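A dish basket is an open container used to drain, carry or store washed tableware. Most are moulded plastic or coated wire, with holes in the sides and base to let water out.
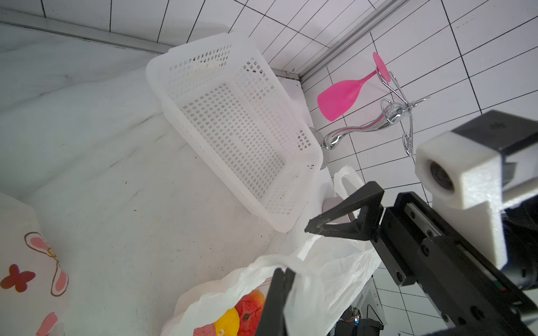 Plastic baskets became common in Australian kitchens as moulding costs fell, and they are still favoured for their light weight and muted colour. Perforation patterns vary by maker, from long slots to a grid of small squares like that of the white rectangular basket on the marbled benchtop. Stemware is usually kept out of the basket and hung upside down in a separate wire holder, as with the pink plastic wine glass.

See also: Dish rack; Colander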